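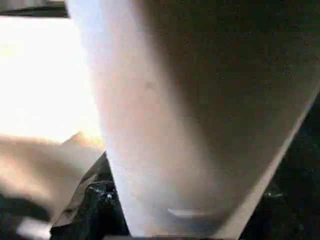
Wrist camera view, finger at close range, glare on the left.

Category: Perception and Control > Grasping
May 9, 2021, posted to the list by the Wunda maintainer in Groltville

Re: masking the gripper out of the wrist image

> We're running Wunda with the wrist camera as the only input for the
> last bit of the approach, and the segmentation keeps handing us the
> finger as a grasp candidate. Sometimes it glues the finger to whatever
> is next to it and proposes a grasp on the combined blob. We tried
> cropping out the region where the finger lives, but then we lose the
> object too, at exactly the moment we need it. Turning exposure down
> helps with bright areas and makes the dark stuff vanish. Is there a
> recommended way to do this, or is everyone stopping the visual loop
> early and going in blind?

Oh, I'm so glad you asked this, I've been up to my elbows in it since last week! Short answer: no, you don't have to go in blind, and please don't crop. Long answer follows, with apologies to people who read the list on their phones.

The frame at the top is a good one to think with. Look at the left side of the finger. It's pale, it's lit from the left, and right beside it there's a blown-out patch of almost the same tone. An edge detector gets next to nothing there. Over on the right it's the other way around, you get a nice long diagonal with a lighter rim against a dark background, and any method at all will find it. So if your mask depends on image edges you'll have half a finger, and the other half leaks into the glare. I'd bet that's your glued blob.

What we do in the current branch is render the mask from the model. You already know the joint position and you already know where the camera sits relative to the finger, so project the finger mesh into the image and use that. The image only gets a vote on small corrections. In the config it's

 self_mask: projected
 self_mask_refine: strong_edges_only
 self_mask_margin: 2

The margin is in pixels at the half-size image. I started with something much bigger and it ate the thing I was trying to pick up. In this same frame the dark crumpled item sits directly against the lower left edge of the finger, so every extra pixel of margin comes straight out of the target. Keep it small and fix your calibration instead (I know, I know).

Second thing, the blur. At this distance the finger is soft all over, so the projected outline will look too crisp compared to the pixels. We feather it. Dogbe has a helper for that and Wunda just calls it, you need the version from after the namespace cleanup or you'll get an import error that says nothing useful.

Third, and this is the part I'm really excited about: use the glints. I used to throw out small highlights as noise. But there's a little cluster of them on that dark item, and it's the sharpest detail anywhere near the target, with the tan shape beside it blurred to nothing. The tracker now keeps small bright clusters if they fall outside the self mask and live for more than a few frames. They move around as the wrist moves, of course, so don't trust them for pose. They're fine for "there is still something here and it's on this side of the finger," and for the last stretch that's plenty.

I replayed 1,658 logged approaches through the old mask and the new one over the weekend. Candidates landing on the finger went from nearly 2,000 to 2. Those 2 are both from a log with a stale camera transform, so I'm not going to chase them. I haven't measured grasp success yet and I'm not claiming anything about it.

On exposure: leave it where it is. I tried metering on the unmasked pixels only and the loop started hunting whenever the finger moved across a bright area. If somebody has that working without the hunting, please, please post it. The Otico planner doesn't care either way, it only sees the candidate list, but you may need to raise its timeout a bit if you're on a slow machine and rendering the mesh on the CPU.

The branch is called projected-mask. I'd like to merge before the September release, which means I need people to break it on grippers that aren't mine. Dark fingers especially! All of my logs are with a pale one and I have no idea what the refine step does when the finger and the background are both near black.

If you can send a log where it still glues the blob together, include the joint states and the camera transform, otherwise I can't replay it.

4 replies | 11 shares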